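Week 4 handout – Electricity in shared workrooms
Notes revised Aug 2, 2023. Bring these to the practical, I won't print spares.

Carrying on from load. Last week we got as far as watts = volts x amps and then ran out of time, so start there.

Recap, quickly

Mains here is nominally 230 V. A 13 A fuse therefore gives you just under 3 kW for the whole lead, everything on it added up. People forget the adding up. A kettle is most of that on its own. Fan heater on full, 2000 W. Kettle plus fan heater on one extension = over. The fuse may not go straight away either, fuses are slow with a small overload, and meanwhile the lead is getting warm.

Laptop chargers are small beer. Say 90 W for a big one. You can run plenty of those before load is the problem. Usually the problem is something else – trailing leads, damaged flex, plugs pulled out by the cable.

Case A: the Madus building

Old offices turned into studios. Wall sockets only on the corridor side, so every room ran a lead across to the windows. Worked fine until January, when the heating was down and everybody brought in a heater. Three things to pull out of the case:

– the leads were on drums and left wound up. A wound drum can't lose heat, so its safe load is much lower than unwound (both figures should be printed on the drum, go and look at one)
– one lead plugged into another lead, then a third. Each joint is somewhere for a loose contact
– no record of who owned what, so no one had tested any of it

Read the Gittins report for this, sections on heating and on records. Skip the apendix.

Case B: Pranine

Smaller site, better run. Fixed sockets put in along the benches, one circuit per side, heaters hard-wired. Extensions allowed for low loads only. Costs more at the start. Question we'll come back to: at what point is fixed wiring cheaper than managing leads? Think staff time as well as materials.

Terms you need

Overload – too much current for the cable or fuse, circuit otherwise healthy.
Short circuit – live touching neutral, very high current, fuse goes fast.
Earth fault – live to earthed metalwork.
RCD – trips on a difference between live and neutral current, for personal protection usually 30 mA. Does not protect against overload! This comes up every year and every year half the room gets it wrong.

Looking over a lead before use

1. Unplug it first. Then look, then touch.
2. Run the flex through your fingers, whole length. Nicks, flat spots, tape. Tape means bin it.
3. Plug: cracks, bent pins, browning round the fuse. Sheath should be gripped by the plug, no coloured wires showing.
4. Socket end, incl. cubes and towers as well as flat strips. Check every face, the back ones get missed. Scorching, loose shutters, rattles. Then find the rating label and write it down.

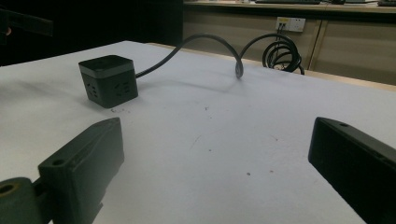

5. Add up the load for what you mean to plug in. Compare with the label, use the lower of label and fuse.
6. Log it on the Wiso sheet with initials.

For next time

Finish the Gittins reading. Pick a room you use, list what is plugged in and the wattage of each, and total it per lead. 2 pages at most, sketch plan is fine. If a label is unreadble say so and leave the figure blank, don't guess.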